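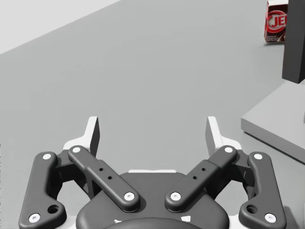

## Household robots: questions we receive most often

Last updated: April 24, 2018

At Bunside we test arms and grippers for small workshops and for people who want help at home. Many visitors write to us with the same questions, so we put the answers on one page. The pictures come from our simulator, where most of our work is done.

### Can a robot do my chores yet?

One chore, in one room, with things it knows: sometimes yes. All your chores: no. A robot vacuum is good because the floor is flat and the task is always the same. Putting away the groceries is much harder. Each package has its own size and weight, and people leave them in a different place every time.

### Why do you work with a pudding box?

A small carton looks like an easy thing to pick up, and this is why we like it. It has flat sides and straight corners. If a gripper cannot take a carton from a clear surface, there is no sense in asking it to empty a dishwasher. We began with cartons and we are still not finished with them.

### What does "success" mean in your tests?

The robot must close on the box, lift it, carry it to the marked place and let it go without the box falling over. If the box is crushed, we count a failure, even when it arrives. In our last series we made 600 attempts in simulation, and 46 of them failed. Most of the failures happened at the moment of closing, when one finger touched the box before the other and pushed it to the side.
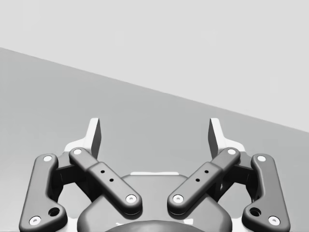 **Ingegerd Backlund**

I answer the next three questions myself, as I am responsible for the kitchen tests.

### Are two fingers enough?

For boxes, jars and most bottles, yes. Two fingers are simple to control and simple to repair. They are weak with cloth, with wet plates and with anything that must be turned in the hand. I would not give a two-finger gripper the job of peeling a potato — I would not even give it the job of holding the potato for long.

### Does a good result in simulation mean a good result in my kitchen?

It does not. In simulation the light is even, the surface is clean and the carton is never sticky. We expect to lose part of the success rate when we move to real hardware, and we always do. Simulation is useful for finding the bad ideas early, before they break something which costs money.

### How close must the gripper be before it closes?

The box should be between the fingers, with free space on both sides, and deep enough that the pads hold it near the middle. It sounds like a small matter. It took us almost 6 months to make the approach reliable for a carton that stands a little turned. 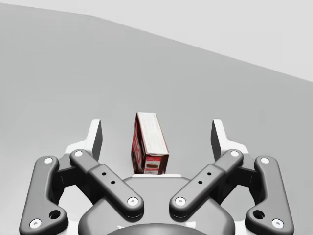 Musyoka Muli wrote to us that in his packing shop in Rotdale the picking was never the expensive part. What costs him money is the time somebody needs to put things right after the machine has stopped, and he would gladly accept a slower robot if it stopped less often.

We agree with him, and we have changed our reports after this letter. They now include the number of stops and the minutes needed to start again.

### Is it easier in a shop than at home?

Yes, by far. In a shop you can decide where the shelf stands and which boxes come on which day. You can also put a fence. At home there is a cat, a chair which has been moved, and a child who wants to see what will happen. The Hamdy workshop runs 2 of our test cells, and the staff there prepared the tables before we arrived. No family wants to do this every morning.

### Should I wait, or buy something now?

If you need the floor vacuumed, buy now. If you need help with the kitchen, please wait. Be careful with films that show a robot cooking a full dinner; ask how many times they repeated it and who washed the pan.
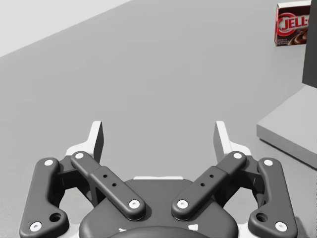 *Simulator view: gripper open, pudding box in the background.*

### What are you going to test next?

In May we begin with boxes on a raised surface, at our Plosance site. Reaching up to a shelf is a different problem from reaching across a floor — the arm has less room and the camera sees less of the box.

### Can I send you my own object to try?

You can, if it is dry, empty and not dangerous. Write to us first with the size and the weight. We do not return broken objects, but we will tell you how they broke.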